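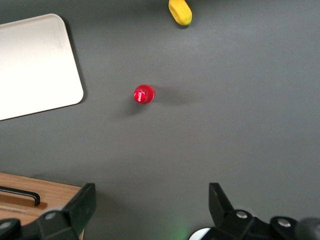

1/ Getting to Staveritz without a car

Okay friends, so many of you asked about the lake trip that I'm putting it all in one place. Get comfortable, I do go on a bit.

2/ Staveritz is a little lake town with one main street, a long stone pier and a castle up the hill that has lost most of its roof. The year-round population is 3,915 according to the sign at the station, and I think I said good morning to half of them.

3/ The train only goes as far as the junction. From there you take the number 9 bus, which leaves from behind the station and not from the front where all the other buses are. I stood out front for a good while before Bríd Cronin (my travel buddy for this one, bless her patience) went and asked somebody.

4/ Buy your bus ticket at the newsstand before you get on. The driver will sell you one, but he wants coins and he sighs at you.

5/ Sit on the right side going up! The road climbs through chestnut woods and then you come around a bend and there's the whole lake laid out below you. Bríd was on the left and had to lean across a very kind man with a cello.

6/ We stayed at Pensione Morelli, two streets back from the water. Assunta Parisi runs it and she'll give you a room facing the garden if you ask when you book. The street side gets the delivery vans at six in the morning.
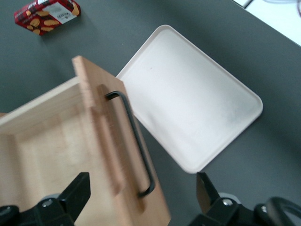
7/ Breakfast is included and it's a real one – eggs, two kinds of bread, plum jam from her sister's trees. Don't plan on being anywhere before ten, is what I'm saying.

8/ The castle walk starts by the church and takes 45 minutes if you're fit. We took an hour and a half with plenty of sitting down. There's a water fountain halfway and nothing at all at the top, so carry a snack up with you.

9/ Please wear proper shoes. The last stretch is loose gravel and I watched a woman in lovely white sandals come down most of it on her behind. She was fine, and she laughed about it, but still.

10/ For the boat, go to the end of the pier and look for Remo Pellegrini's green awning. He does a loop of the lake that stops at the island chapel for twenty minutes or so. It was 13 euros each when we went, cash only, and he won't go out if the wind is up, so do it on your first clear day and don't save it for the last one like we nearly did.

11/ A few people asked about winter. Assunta closes for all of January, and the boat stops well before that, but the bus keeps running and she says the town is very pretty with snow on it. I'd love to see that someday, maybe from a place with a good stove.

12/ Bảo Nông asked if it's doable as a day trip. You could, if you catch the early train, but you'd have to choose between the castle and the boat and I wouldn't want to make you choose. Two nights is nice. Three is better if you like to sit and look at water, and I do.

13/ Last bus back down is at 7:40 in the evening, and on Sundays it's 5:15. Check the paper schedule taped up inside the shelter, the one online was wrong both days we looked.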